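Worn Surfaces in Shared School Workshops: How Coatings on Metal Storage Fail

Student project report
Author: Thaddäus Danzer
Supervisor: Meinrad Berchtold
School workshop Hollenstein

1. Why I chose this subject

In our workshop in Hollenstein there are many metal storage parts: drawers, trays, shelves and the long rack by the window where we put the files and the drill bits. Most of them were painted once, and most of them do not look painted anymore. When I started in the workshop I thought that old paint is only a question of beauty. My supervisor did not agree. He said that a coating is a part of the product like a screw is, and that I should find out what it does and how it gets lost.

The project went from October until the end of the term. I had 49 hours of workshop time for it, and the writing was done at home.

2. What a coating has to do

A coating on sheet steel has two tasks. It keeps air and water away from the metal, and it gives a surface that can be cleaned. For the first task the coating must be closed. One scratch that reaches the steel is enough for rust to start, and the rust can then go under the paint on both sides of the scratch. For the second task the coating must be smooth, and it must not come off on the things we store.

In the workshop we use two kinds of coating. Wet paint is put on with a brush or a spray gun and dries in air. Powder is blown on dry and then baked in an oven. We have no oven in the school, so the powder samples were made for us by the company Nekier, where I was allowed to watch for one afternoon. The wet paint I put on myself, and this can be seen on some of the samples.

3. Types of damage

I found it difficult at first to give names to the damages. In the books the words are often used in different ways. I decided on these:

Scuff: the surface is rubbed, but the coating is still there.
Scratch: a thin line, made by an edge or a point.
Scraped area: the coating is changed or removed over a larger surface, with an uneven border.
Chip: a small piece of coating has broken away, usually at a corner. 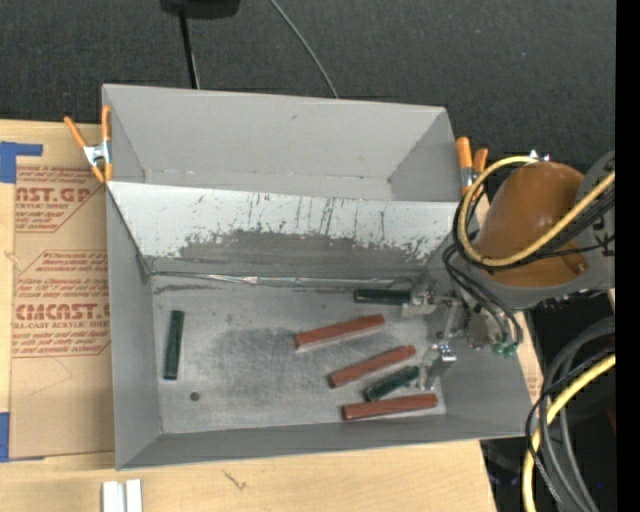 Wear inside a container is not the same everywhere, and for my work this was the most important thing to understand. The back wall of a drawer is touched seldom, but the surface where parts slide down is touched each time. A bin with a sloping divider is a good case for this. The back panel can have only a small scuff, while the divider is still pale in the upper half and has a ragged dark area lower down, with thin vertical scratches through the light coating. The floor has its own marks, mostly smudges and abrasion in the center. If I had to judge such a bin from only one place, I would come to a wrong result. For this reason I looked at each wall separately in all my notes.

4. The rubbing test

For the test I used flat steel samples with wet paint and with powder. A block with a piece of abrasive cloth was pulled over the sample, always with the same weight of 2 kg on it. One test had 300 strokes. After every 10 strokes I wiped the sample and looked at it under the lamp. The block runs in a wooden guide which I built from leftover pieces, so that it does not go to the side.

The wet paint became dull quickly and then thin in the middle. At the end the steel was visible on all the samples of this kind. The powder samples became dull too, but the steel was visible only near the edges. I think the edges are a problem because the coating is thinner there. Mr. Berchtold thinks it is also my guide, which pressed a little more on the left side. I checked it and he was right, so the results from the edges should be read with care.

5. Cleaning

A second small part was about cleaning. We used Skestutero, the cleaner that stands by the sink in our workshop, and warm water with soap. On undamaged samples I could see no difference. On the samples from the rubbing test, dark dust from the cloth stayed in the scratches with both methods. A soft brush helped more than a stronger cleaner.

6. What I would do differently

I would make the guide from metal. I would also take photographs from the same position each time, as my own first pictures from Lestard, where we visited another school workshop, cannot be compared with each other. The light comes from another side in each of them. Also I would measure the thickness of the coating before the test and after it. The school has no gauge for this, but Nekier has one and would lend it if we ask early.

The samples are in the lower drawer of the cabinet next to the grinding machine, and the notes are in the blue folder.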